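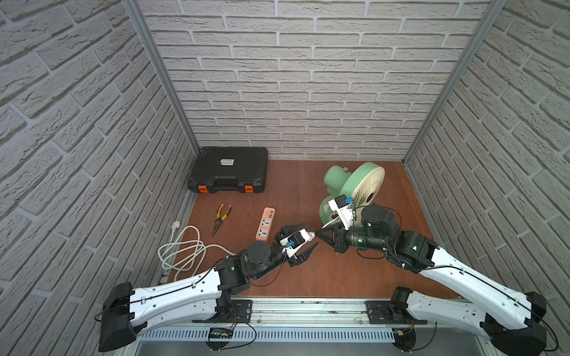
Storkance is a small shop that sets up and looks after two-arm robot cells, the bench-sized kind, and I'm Giuliana Chávez, the person who answers the phone most mornings. We build a few cells from scratch every year, but the bigger part of the work is keeping them honest after that: zeroing joints, swapping cables, re-bolting things that have wiggled loose. The one we know best lives right in our front room and we call it Bloxham. It has two white arms on an aluminum rail, a reddish-brown wood floor, and walls that look like light gray brick (people always ask about the brick, and yes, I picked it, and yes, I'd pick it again). A little white plug up between the two grippers with a power strip down on the floor is a pretty typical sight in there, because plugs and cords are our favorite way to find out if a cell is really healthy. A cell can stack blocks all day with a sloppy wrist and you'd never guess. Hand it a plug and you'll know by lunch.

How we got going

I used to do maintenance scheduling for a packaging plant, and Danilo Yap was the tech who kept ignoring my schedules. He was usually right to, which was annoying. He'd walk past a machine, hear something he didn't like, and have the cover off before I'd found the work order. When the plant moved we both stayed put, and a friend of his had bought a pair of small arms and couldn't get them to agree on where the middle of the table was. Danilo went over on a Friday evening to have a look. I went along because there was pizza. We got home very late, the arms agreed, and the friend asked what he owed us. We hadn't thought about that part at all!

That turned into a few more evenings, then a rented room on Zurkulska Street, then a lease with both our names on it. Marichka Zakharchenko joined as our first real hire and does the wiring and the electronics. Renato Enriquez came a bit later for fixtures and frames – posts, panels, rails, floors, anything that has to be square. Lorna Mangubat runs the parts shelves and the visit calendar, and she's the one you'll be emailing if you order something.

What a setup looks like

Since so many of you ask, I'll run through how Bloxham went together, as it's how we still do it.

Renato starts with the frame, always. The corner posts go up first and the panels hang off them, and he checks the floor for level in both directions before anybody is allowed to put an arm near it. The rail across the front gets its own check. If the rail is twisted even a hair, both arms lean a little differently and you'll spend a week blaming software. We did precisely that on our second job and I still get teased for the email I sent the customer.

Then the mounting plates go down, one for each arm, and those bolts get tightened in two passes with a night in between. Danilo likes the night in between. I used to think it was superstition, but he marks the bolt heads with a paint pen and more than once I've come in and seen a mark that didn't line up anymore.

Marichka takes over from there. She runs power and signal, and she keeps the little circuit board out on the rail where she can see its lights instead of burying it underneath. It's not the prettiest spot. But when something's wrong at seven in the morning you want to look at the thing, not lie on your back with a flashlight in your teeth. She leaves slack in every cable that crosses a joint and then moves the arm through its whole reach by hand, watching that slack the entire time. Nothing gets powered until she's happy.

Wrist cameras come last. We aim them, lock the brackets, and run our calibration routine, a program of Danilo's called Undetti. It has both grippers visit the same set of points and tells you how badly they disagree. A fresh cell takes almost 20 minutes to get through it. The first time, I'd go make coffee. The second time, I'd stay and watch, because that's the run where you see whether anything has shifted.

The weekly look-over

Bloxham gets the same care we'd give a customer's cell, maybe a bit more since it has to show off for visitors. We do it on a slow morning. Power off, wipe the floor, wipe the gripper fingers, and have a feel along both arm cables for flat spots or stiff places. Then it's the plates and the camera brackets, by hand first and with a driver second. Power back on, home both arms, run Undetti, write the result in the notebook. It's a paper notebook. We've tried the other way and people just don't fill it in.

After that comes the part I like, the cord work. We put out household stuff with wires on it, a desk fan, say, or a long white cable in loose loops, and we have the arms handle it for a bit. Soft cords are terrible for a lazy gripper. They slide, they twist, they tug back when they get to the end of their length. If the left gripper is closing a touch late you'll see it on a thin cord long before you'd see it on anything solid. And the passing back and forth, one side to the other, tells you right away if the two arms still share an idea of where things are.

A toolbox and a pair of pliers are usually not far off when we're at it, as you'd guess. Lorna would like the tools to come back to the shelf afterward and I'd like to say they do.

The shoulder that clicked

You can't run one of these for long without a repair story, so I'll tell you our favorite. In May Bloxham started clicking. It was just the right arm, just on the way up, and only when it had been sitting a while. The hour counter said 1485, so it was hardly worn out. Danilo thought gearbox. Marichka thought cable. Renato thought we should leave it alone (he was building a frame and wanted quiet). I thought it was the fan, to be fair, because I had one running on my desk and I couldn't tell where the noise came from!

We took the shoulder cover off and the gearbox was fine. We swapped the cable and it still clicked. In the end Danilo laid his palm on the mounting plate while Marichka jogged the arm up and down, and he felt it move. One bolt had bottomed out in its hole a bit early, so it felt tight to the wrench and wasn't clamping anything. A washer fixed it. The click was the plate shifting against the rail under load. We'd been checking that bolt every single week and it had passed every single week, and now we check plates with a hand on them and the arm moving slowly, with a second person on the stop button. It's in the notebook, underlined.

We went back through our customers' cells after that and found the same early-bottoming bolt on one more. We drove out and fixed it for nothing, and I'd rather do that any day than wait for the call.

Visits, prices and such

A regular service visit is $295 for a two-arm cell if you're within an hour's drive of us. It covers the whole look-over I described, an Undetti run before and after, and small stuff like screws, washers and cable ties. If you'd like us to replace the full set of arm cables while we're in there, the visit comes to $364 with the cables. Anything bigger, Danilo will call you with a price before he picks up a tool.

Please clear the cell floor before we come, and please don't re-aim your cameras the night before to be helpful. We love you for it, but then we can't tell what had drifted and what you moved. If you've been keeping notes, even messy ones on the back of a box, leave them out for us. They save a lot of poking around.

We work on cells we didn't build, too. Send Lorna a few photos and the hour count if your controller keeps one, and tell her what it's doing that it didn't use to do. Sounds are great. "It goes tock on the left" is a perfectly good description and we've fixed things with less.

Coming by

You're welcome to stop in and see Bloxham. We're on Zurkulska Street, the door with the bike rack, and mornings are better than afternoons as that's when we're all in. Give me a ring first so I can make sure one of us isn't up to the elbows in a gearbox. If you have a cord or a plug that's been giving your own arms trouble, bring it along and we'll try it in ours. Parking is around back, and the gate sticks, so lift it a little as you push.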